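Pesquisar neste sítio
Pesquisa avançada

Automação da triagem na fábrica Burkness

A automação da triagem na fábrica Burkness é o processo pelo qual a empresa Eltevus, produtora de brinquedos de encaixe e de material didático em plástico, passou uma parte do trabalho manual de separação de peças para braços robóticos. O processo começou na secção de acabamento e estendeu-se depois à secção de embalagem. O artigo trata do sistema técnico, da organização do trabalho antes e depois da mudança, e dos efeitos sobre as pessoas que trabalham na fábrica.

Antecedentes

A fábrica Burkness produz blocos de formas geométricas e de figuras simples, que são vendidos em conjuntos para escolas e jardins de infância. As formas mais antigas do catálogo são o cilindro, o cubo e o prisma triangular. A estrela e o coração foram acrescentados mais tarde, a pedido dos distribuidores. Cada forma é fabricada em várias cores, e um conjunto completo tem 40 blocos.

Durante muito tempo, a triagem foi feita somente à mão. Os blocos saíam das máquinas de injeção em caixas misturadas, porque as máquinas mudavam de molde várias vezes por turno e as caixas não eram trocadas no mesmo momento. As operadoras (a secção era composta na maioria por mulheres) despejavam as caixas sobre mesas compridas, separavam as peças por forma e por cor e retiravam as que tinham rebarba ou falha na superfície. Um turno tratava mais de 1.140 conjuntos nos períodos de maior procura.

O trabalho era considerado leve nas tabelas internas da empresa, e por isso era pago na categoria mais baixa. As trabalhadoras contestaram esta classificação em diversas ocasiões. Argumentavam que o movimento repetido do punho e a atenção contínua às cores eram causas de cansaço e de baixas médicas. A classificação só foi revista quando já se discutia a compra dos robôs.

Na linguagem da fábrica, a mesa de triagem chamava-se «o tabuleiro», e este nome passou para o sistema novo, apesar de as superfícies serem diferentes.

Introdução do sistema

O sistema foi fornecido pela Dovach, que já tinha instalado equipamento de paletização no armazém da mesma fábrica. A primeira fase incluiu 4 células, cada uma com um braço robótico, uma câmara e uma superfície de trabalho. A empresa escolheu começar pela triagem por forma, deixando o controlo de defeitos para as operadoras, pois os primeiros ensaios de deteção automática de rebarba tinham dado resultados muito irregulares.

Antes da entrada em produção houve um período de ensaios numa sala separada. Nesta sala não se usavam caixas cheias, mas poucas peças de cada vez, colocadas sobre uma base. As operadoras com mais antiguidade foram convidadas a assistir e, depois, a dispor as peças nas posições que consideravam difíceis. Esta participação não estava prevista no plano inicial. Foi acrescentada depois de uma reunião com a comissão de trabalhadores, na qual se criticou que o pessoal da triagem ainda não tinha sido ouvido.

A entrada em produção foi feita em abril, com uma célula por turno. As restantes foram ligadas à medida que o pessoal concluía a formação. Até 1 de março de 2026, data da última revisão do acordo interno sobre a automação, tinham sido registadas 2.952 horas de formação na secção.

Funcionamento

Cada célula trabalha em ciclos. A câmara recolhe a posição dos blocos, o programa atribui a cada um deles uma forma e uma cor, e o braço desloca as peças para a zona correspondente. Quando o programa não consegue decidir, o ciclo é suspenso e um sinal luminoso chama a pessoa responsável pela célula. Ela resolve o caso à mão ou indica no ecrã qual é a peça. A indicação fica guardada.

Os casos de suspensão mais comuns são três:

- blocos encostados uns aos outros, em que o contorno de um se confunde com o do vizinho;
- cilindros deitados, que podem rolar quando são tocados;
- peças parcialmente escondidas atrás de outras mais altas.

O primeiro caso é o mais frequente. No trabalho manual ele quase não era percebido como um problema, porque a mão separa as peças ao mesmo tempo que as reconhece. Para o sistema são duas operações diferentes, e uma grande parte dos ajustes feitos pela Dovach teve a ver com a ordem entre elas. Na versão atual o braço pode afastar ligeiramente um grupo de peças antes de tentar a identificação. As operadoras chamam a isto «abrir o monte», expressão que já usavam para o trabalho nas mesas compridas.

A ferramenta do braço também foi alterada. A primeira versão deixava marcas nas peças com superfície texturada e foi retirada ao fim de poucas semanas. A segunda é mais estreita e permite chegar entre dois blocos próximos, mas exige que a altura da superfície de trabalho seja verificada no início de cada turno. A verificação é feita pela operadora e demora poucos minutos. Não estava incluída nos tempos calculados pela empresa, e isto deu origem a uma reclamação que foi aceite.

Mudanças nas funções

Com o sistema novo, a categoria de operadora de triagem foi dividida em duas. A operadora de célula acompanha o funcionamento dos braços, resolve as suspensões e faz as verificações de início de turno. A operadora de controlo examina as peças já separadas e retira as defeituosas. As duas categorias têm o mesmo salário, o que foi uma condição posta pela comissão de trabalhadores para assinar o acordo.

Não houve despedimentos na secção durante a instalação. Houve, porém, saídas por reforma que não foram substituídas, e algumas trabalhadoras pediram a transferência para a embalagem. O número de pessoas por turno é hoje menor do que antes.

A formação foi dada em grande parte pela Coşkun, uma firma subcontratada pela Dovach. Os primeiros cursos foram criticados pelas participantes por usarem manuais traduzidos com erros e por tratarem pouco das situações reais da fábrica. Os cursos seguintes passaram a ser dados junto às células, com peças da própria produção, e dispor um grupo de blocos para o braço o resolver tornou-se o exercício habitual da primeira manhã.
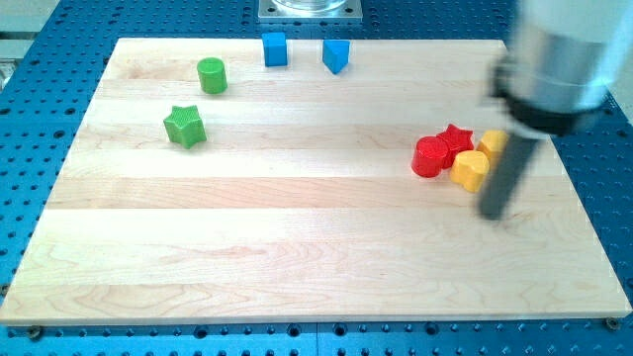

Uma operadora de célula escreveu no boletim interno que aprendeu mais a pôr as peças nos sítios maus do que a ler o manual, e que só então percebeu em que momento devia intervir e em que momento devia esperar. Acrescentou que a espera é a parte do trabalho que mais lhe custa, porque durante muitos anos foi avaliada pela velocidade das mãos.

O mesmo boletim publicou opiniões menos favoráveis. Algumas trabalhadoras referiram que a conversa entre colegas diminuiu, dado que as células estão mais afastadas umas das outras do que os lugares nas antigas mesas. Outras queixaram-se do registo automático das suspensões, que permite à chefia saber quanto tempo cada pessoa levou a responder ao sinal. O acordo interno proíbe o uso destes dados na avaliação individual, mas não proíbe a sua recolha.

Efeitos na saúde e no ritmo de trabalho

As queixas relacionadas com o punho e com o ombro diminuíram na triagem, segundo o serviço médico da fábrica. Aumentaram as queixas de cansaço visual, sobretudo entre as operadoras de controlo, que agora olham para peças de uma só forma durante períodos longos. Como resposta, a empresa introduziu a rotação entre as duas categorias a meio do turno. A rotação é voluntária no turno da noite.

O ritmo tornou-se mais regular. Nos períodos de maior procura o braço não acelera, e por isso o aumento da produção faz-se por meio de turnos suplementares. Esta consequência não tinha sido prevista pela direção comercial, habituada a pedir um esforço adicional às operadoras nos dias anteriores à expedição.

Extensão à embalagem

Na embalagem foi instalada uma única célula, destinada a colocar os blocos nas caixas de venda. O trabalho manual continua a ser a regra nesta secção, porque as caixas de cartão variam de tamanho conforme o distribuidor. A Eltevus e a comissão de trabalhadores acordaram que uma nova célula só pode ser ligada depois de concluída a formação de todas as pessoas do turno respetivo.

Ver também

Braço robótico
Categoria profissional
Ergonomia
Trabalho por turnos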